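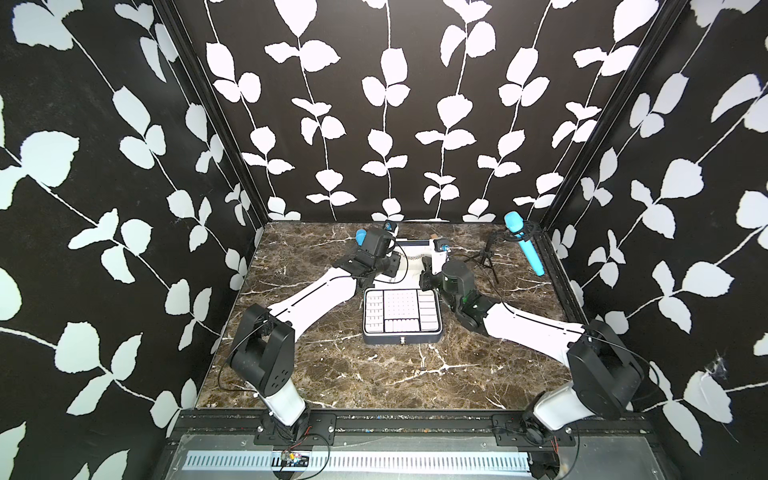 Station 5, two-arm table with organizer case, Pisdale open day.

OPEN DAY WALKTHROUGH CHECKLIST
Site: Cikico, Pisdale hall
Date: Thursday, January 24, 2019
Visitor limit: 50 at a time (we expect 102, all at once, when the coffee arrives)

1. Arms bolted to front rail. OK. Bolt heads present at the plates. Torque not checked, wrench is at Koo.

2. Front rail clean. FAIL. Colored crumbs and small screws along the top. Find out which machine is missing them before we vacuum.

3. Wiring out of visitor reach. FAIL. Red and black wires hang below the rail at both arms, and there is a bare circuit board at exactly the height of a six-year-old. Cover it.

4. Enclosure walls. OK, structurally. Leaf wallpaper passed on a split vote. Dust on the lower right wall, wipe.

5. Emergency stop labeled. OK. Label is in August's font, which marketing has since retired. Leave it.

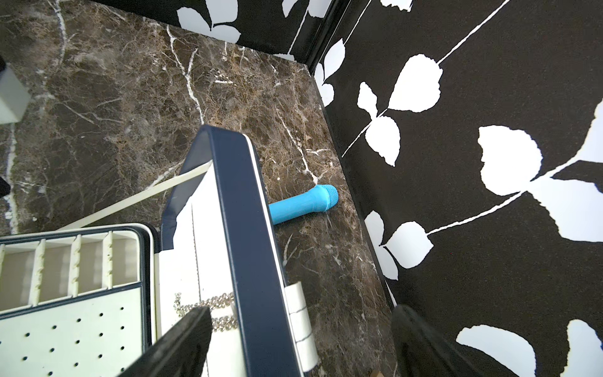 6. Loose items on table. COMMENT. The chain necklace is the one I would watch, as anything that drapes can end up around a finger, and the insurance form has no box for jewelry. The blue microphone is a toy. Please tell the speaker from Ondeck before the welcome remarks.

7. Noise at visitor line. OK, 69 dB with the hall empty.

8. Visitor line taped to floor. OPEN. Tape ordered.

Recheck items 2, 3 and 8 before doors.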